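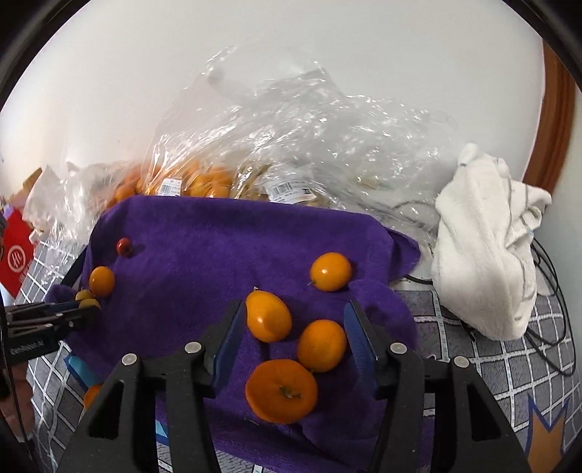 Gadiris Fruit Handling Trials
Data card and README, revision of 1/8/20

Summary

Recordings of hand-held two-jaw grippers picking up small fruit from a soft towel. The set was made to compare two kinds of finger pad, called Gurnik and Lennox in the file names, before choosing one for the arm. It holds 103 recordings, all made in the same room on the same table. Each recording has video from the camera on the tool, the jaw opening over time, and a short text note from the operator.

Why we made it

The arm we have is slow to set up, and changing pads on it means running the whole calibration again. Using the same jaws by hand let us try pads in an afternoon. We wanted to know three things: whether a pad marks the skin, whether the fruit turns in the grip, and how far the jaws have to open to reach one fruit without pushing its neighbours away.

Items

Mostly small orange and yellow-orange fruit, mixed in size and shape, with some olive-brown and red ones. They were bought from a shop and not sorted. Stems were left on. Please don't treat the item names in the notes as botanical. Operators wrote what they thought they were holding, and "small orange" is used for more than one kind of fruit.

Setup

Items go on a towel, some close together and some apart. The towel sits on a patterned tablecloth. Bags, cables and other odds and ends stay on the table during recording. We kept them because early models trained on a bare table lost track of the fruit as soon as anything else was put down. Two grippers are in use at the table, so the second one, and the hand on it, will often show up in the view from the first.

The camera lens is wide. Straight lines bend towards the sides and the corners go dark. No correction has been applied to the video. Lens parameters are in calib/, one file per tool.

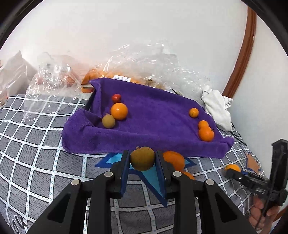 Round olive-brown fruit held between the pads, stem towards the upper left.

How a recording goes

1. Open the jaws fully and hold still until the light on the logger goes green.
2. Approach from the near side of the table.
3. Close on one fruit and lift it clear of the towel.
4. Hold, then put it down anywhere on the cloth.
5. Write the note before starting the next one.

Operators were told not to squeeze harder if a fruit slipped. A slip is logged as a slip and the recording is kept.

Files

video/ one MP4 per recording, no sound
jaws/ CSV, time in milliseconds and opening in millimetres
notes/ plain text, one file per recording
calib/ lens and jaw calibration
splits/ two lists, train and check

File names begin with the pad name and end with the recording number. The train list has 78 recordings and the rest are in check. No recording is in both. The split was made by hand so that both pads turn up in both lists.

Jaw values

Opening is measured between the pad faces, not between the metal behind them. The logger writes 3000 when it loses the encoder. Drop those rows before plotting. They are left in so that the times still match the video.

Known problems

- In 4 recordings the note was written against the wrong number. They are listed in notes/errata.txt and have not been renamed.
- Clear plastic bags at the back of the table give strong reflections. Colour-based detectors pick up the fruit inside the bags as well as the fruit on the towel.
- The two grippers were not started from a shared clock. If you need both views of the same moment, line them up by eye.
- The March recordings used an older jaw calibration. Use calib/old for those.

What it is not good for

Grip force. There is no force sensor in these jaws, and the opening value says very little about how hard a soft fruit is being pressed. It is also a poor test of finding fruit in general, with only one table and one kind of background.

Related sets

Runmont uses the same jaws on the arm, with boxed goods in place of fruit. The file layout matches, so the loader in tools/ reads both. Its jaw values are in tenths of a millimetre, so divide by ten before mixing the two.

Changes

Second revision: split lists added, errata file added, lens files moved out of video/ and into calib/.
First revision: video, jaws and notes only.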